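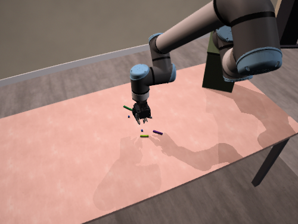
Figure 8.1 Robot arm with a black gripper above a salmon-pink table, with three short sticks and two tiny blue pieces. Computer rendering.

Chapter 8
Keeping Your References in Order

By the time most students reach this chapter they already have a pile of reading somewhere. Some of it sits in a downloads folder under names like "fulltext(3)", some of it is in email, and a surprising amount tends to live in browser tabs that have been open since October. If that sounds like you, please don't feel bad – I wrote my own master's thesis that way, and I still remember the long night I spent hunting for the page number of a single quotation.

A reference manager is a program that stores the details of everything you read (author, title, year, publisher and so on) and then puts those details into your paper in whatever style your department wants. There are plenty to choose from. In this book we'll work mostly with Urnano, which has a plain screen and a forgiving import tool, and we'll look now and then at Poten, which suits people who write with several co-authors. Whichever you pick, the habits in this chapter carry over, so there's no need to switch if you're already happy with something else.
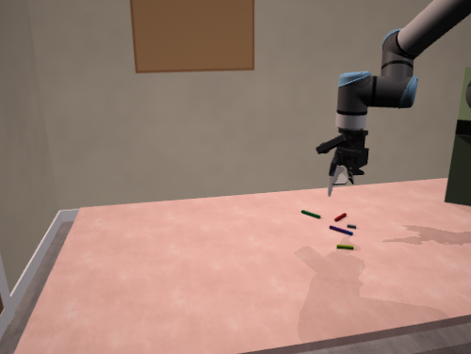
We'll begin with getting records in, and I'd like you to go slowly here. It's very tempting to drag in a whole folder at once and sort it out later. Soon-im Seol, whose library we'll borrow for the exercises, did exactly that in her first semester and ended up with 4000 records, a good many of them duplicates with the author's first and last names swapped. She has kindly let us use the mess as it was. You'll clean up a slice of 1000 records in Exercise 8.3, and I promise it's more satisfying than it sounds!

After that we'll turn to tags and folders. People have strong feelings about which is better, and I've changed my own mind more than once. My co-author, Han-gyeol Han, files everything by project and hardly uses tags at all, while I tag freely and then forget what half my tags meant. You'll try both ways on the same set of articles before settling on one.

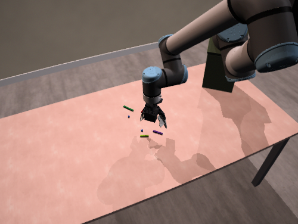 Figure 8.2 The arm positioned over the long table. Computer rendering.

The last part of the chapter covers citing as you write, including what to do when the plug-in and your word processor disagree about commas – they will, usually close to a deadline. Before you go on, install Urnano, make an empty library called "Practice," and pick eight articles you have read recently and more or less enjoyed. Keep the files handy, as we'll add the first one by hand in Section 8.1.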